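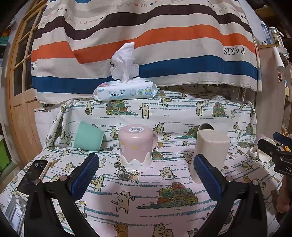
Five cups, one seat and a pack of wipes

Etornam Ofori buys cups the way other people buy paperbacks. When we spoke she had her everyday ones out of the cupboard and onto the cat-print cover, wipes within reach, and she was delighted to be asked about every one.

"The pink one's my favourite, and I won't pretend otherwise," she says. It stands on its rim, the barcode sticker still on its base and a white scalloped band around the mouth. "I love that edge. It looks like icing! I keep meaning to peel the sticker and then I pick the cup up and just start making tea."

The mint green one was a market find, bought on a grey morning in March with a bag of plums. The tall beige one came from Curkton, a homewares shop she visits far too often. She likes its base, a square with the corners rounded off – "so easy to find in the dark, you just feel for it."

Her method is simple. Everything comes out and goes onto something soft, and each cup gets a wipe inside and out before a proper rinse at the sink. The cover goes in the wash afterwards, cats and all. She used to do it on the bare bench until she chipped a Lehner espresso cup she'd had for 15 years.

"I was gutted. It was only a tiny chip, but my lip found it every single time. So now it's fabric or nothing, and I'm so much happier, I can flop them down any old way and turn them round and have a good look." 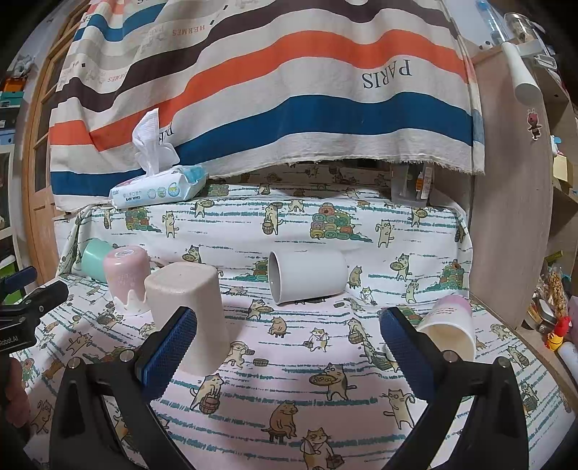 Urs Plattner thinks cups should only ever be stored right way up, and has told her so more than once. A rim is the weakest part, he argues, and a cupboard shelf is never as clean as you'd hope. Ofori laughs at this. She stores hers upside down and always has.

"He's probably right about the rims! But I hate dust in a cup. I'd sooner take my chances."

Does she have room for any more? She's already eyeing off a speckled one, in a colour somewhere between moss and mustard. "I've got three hooks free," she says. "Well, two, if I'm keeping one for the tea towel."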